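Setting Up Two-Bin Replenishment for Small Stamped Parts

Florencia Navarrete
5 Oct 2022

Two-bin replenishment controls low-cost, steadily used parts without a running stock count. Each part number has two trays of equal fill. Assembly draws from the front tray. When the front tray is empty, its card goes to the stockroom and the rear tray moves forward. The procedure below covers sizing, labeling and first fill for one rack. It assumes that part numbers and daily usage are already on record.

Select the parts

Pull the usage report for the last full quarter. Keep parts that were drawn in most weeks and that cost little per piece. Leave out serialized parts, parts with a shelf life, and anything ordered only against a customer job. Parts that vary widely from week to week stay on min/max control.

At Stolbridge the first rack was limited to brackets, cover plates, shield strips and connectors for the Pondmont enclosure line. Fasteners were added in September.

Calculate the fill quantity

The fill of one tray must cover demand for the whole replenishment time, plus a safety allowance.

Fill = daily usage x replenishment time in days x safety factor

Replenishment time runs from the moment the card is dropped to the moment the full tray is back on the shelf. Include the wait for card pickup. For stock held in the same building, use a safety factor of 1.25. For parts bought directly from a supplier, start at 1.5 and review after one quarter.

Worked case: a cover plate is used at 80 pieces per day and takes 4 days to replenish. 80 x 4 x 1.25 = 400 pieces per tray. Two full trays hold 800 pieces.

If the result is not a multiple of the supplier pack, round up to the next full pack. Splitting packs adds handling and leads to wrong counts.

Choose the tray and shelf position

Check weight before volume. Stamped parts nest closely, and a tray that looks half full can exceed the lifting limit. If a full tray is over the limit, divide the fill between two trays joined by one card. Both must be empty before the card is dropped.

Place the heaviest trays between knee and elbow height. Flat parts with formed edges should lie in a single direction so that they do not lock together. Thin strips need a tray with a flat floor; ribs will bend them under load.

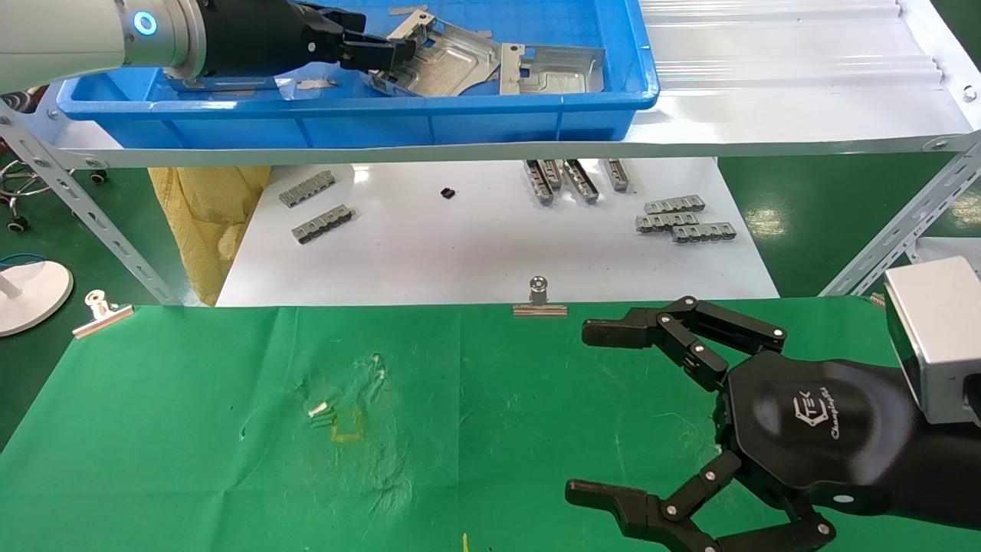 Can the two trays for one part sit side by side?

They can if the shelf is too shallow for front and rear placement, but the reserve tray then needs a colored clip or a flap so that parts are not drawn from both at once.

Make the cards

Each card carries the part number, description, fill quantity, rack address and source. The rack address uses four fields: rack, bay, shelf, position. Print the fill quantity in the largest type. Attach the card to the tray; cards attached to the shelf tend to be dropped too early.

For parts bought from Denier or Hashemi, add the supplier part number below the internal one. Internal number 2696 was received under the wrong supplier number until this line was added.

First fill

1. Empty the old location completely.
2. Count the fill quantity into each tray. Use a counting scale for small parts.
3. Load the rear tray, then the front tray.
4. Return any surplus to the stockroom and book it in.
5. Set the part to two-bin control in the inventory system and switch off the old reorder point.

Review

Record the date of every card drop for the first quarter. If the reserve tray runs out before the refill arrives, raise the fill by one pack. If 5 refills in a row arrive with the reserve still untouched, lower it by one pack and check again after the next three drops.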